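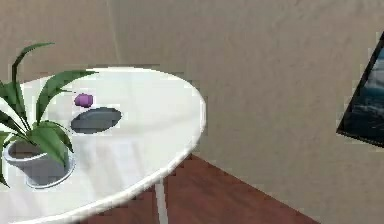
Distix trial, scene pack two: round table

May, after lunch, kettle on

Right, carrying on with the Distix simulator trial. We've got the licence until the end of the month and Mirjam wants a yes or no from us before Rimedport's next order goes in, so I'm trying to write things down as I go this time (the notes from pack one were three words and a coffee ring).

Today was the round table room. I like it more than the kitchen one! White top, plant on the left, the dark oval dish and the little purple thing sitting just off the edge of it. The job is to get the purple thing into the dish. Sounds daft, but it's very close to what Parkden keep asking us for, small soft-cornered items into shallow trays, so it's a fair test of whether we could do the first lot of tuning without tying up the real bench.

Setup was fine. Pascal had already put our arm file in, and it loaded first go once I'd renamed the wrist joint. The manual says underscores are allowed in joint names. They are not. I've written to their support about that and had a reply from someone called Faustine Langlois inside the hour, which is better than we ever got from Caron.

Ran a batch of 50 with the stock planner. 7 failures. Went through all of them on playback:

- 4 were the same thing, the grip closing early and nudging the purple piece up against the rim of the dish. It starts so close to the rim that there's hardly any room for the second finger.
- 2 clipped the leaf that hangs out over the table. The leaves are solid for collision, which I didn't expect, and I can't find a switch for it.
- 1 just stopped halfway. No error, no log. Did it again with the same seed and it went through happily, so I don't know what to make of that.

Moved the approach round so it comes in along the long side of the dish and the early-closing one mostly went away. Haven't run a full batch on that yet.

Looks: the table top is really glossy and picks up faint reflections, good news for Murali, who's been moaning that every simulator gives him matt everything. Shadow under the pot is nice and soft. He wants to try his segmentation on it and see if the white-on-white rim throws it off. Floor and walls I'd call good enough.

Speed: some 1,038 steps a second on the old workstation with rendering off. Didn't write down the figure with it on, must do that.

Still to ask Distix:
can we swap the dish for our own tray mesh without paying for the editor add-on
leaf collision, on/off?
does the licence cover Birsen's laptop or is it per desk

Leaning towards yes so far. The price still makes me wince. Saved the batch under roundtable_b, don't delete it, Pascal, I know you're short of space.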